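Speaker notes: Snack baskets for shared rooms
Yogesh Garg, Sunday session, after the coffee break

Slide 1. Title
Introduce myself. Twelve minutes, then questions. Handout is at the door, take one per table.
Scope: packaged snacks kept in open baskets in break rooms and guest rooms. Refrigerated food is out of scope. So are vending machines, which Prernora covered in the morning.

Slide 2. Where the numbers come from
Vetum supplies 51 break rooms. We went through the restocking sheets for all of them in May. 842 baskets filled, 193 of those sent back with items still in them past the printed date.
Do not read the table aloud. Point at the right-hand column and wait.
If asked: the sheets record baskets, the individual items were never logged. We cannot say how much food was thrown out by weight.

Slide 3. The basket
Two properties matter, wall height and floor.
Wall height: a low wall lets a person see the items lying flat. A high wall hides everything except the bags. Our baskets run on the low side.
Floor: an open weave collects crumbs and snags the corners of thin wrappers. A fine mesh floor holds small items level and can be lifted over a bin and tapped out. Woven walls are fine. They need a dry brush along the seam where they meet the floor.
Mention the Pathak store room, where the baskets were stacked full and the lower bags were crushed. Stack them empty.

Slide 4. Item shapes
Sort by shape before sorting by flavor.
Bags: mostly air, large footprint, easily crushed. They cover whatever is under them.
Boxes: rigid, keep their edges, can carry a light bag on top.
Flat packets: slide under everything and get lost. Most of the expired items we could trace to a position in the basket were flat packets.
Pause here. People usually want to write this down.

Slide 5. Loading order
Box first, face up, so the front can be read from standing height. Large bag next, beside the box and toward the back wall. Flat packets last, in the gap that remains.
A box will often sit at an angle in a small basket. Leave it. Forcing it square pushes the bag up over the wall and it ends up on the counter.
One large bag per basket. Two large bags means no one finds the box.
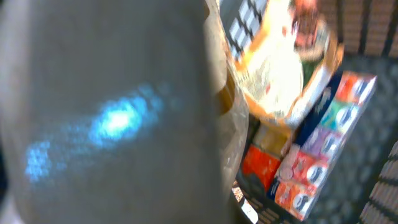 Assortment boxes get a separate rule. When the front shows several flavors, people assume all of them are still inside. Check the box at each restock and pull it when only one kind is left. The remaining packets go into the next basket as loose items. At Purkance they left the boxes in until empty, and the last flavor sat there for weeks.

Slide 6. Light
Glossy packaging under a ceiling lamp washes out. The brand and the date both become hard to read. Move the basket half a step away from the lamp, or turn the bag. Strong flat colors still read at a distance, so use those toward the back. Small print goes to the front.

Slide 7. Restock routine
Lift everything out. Tap the floor clean. Check dates, oldest forward. Reload in the order from slide 5. Initial the sheet.
Time per basket is 3 minutes once the person has done it a few times. The first attempts take longer and the schedule should allow for it.

Slide 8. Open points
Allergen labels on loose packets: the outer box carries the full list, the single packet may not. We currently cut the panel from the box and clip it to the wall of the basket. Looking for something better. Ask the room.
Sheet revision is under way, with a line for each shape.

Questions. If the projector has gone to sleep again, the remote is on the lectern shelf.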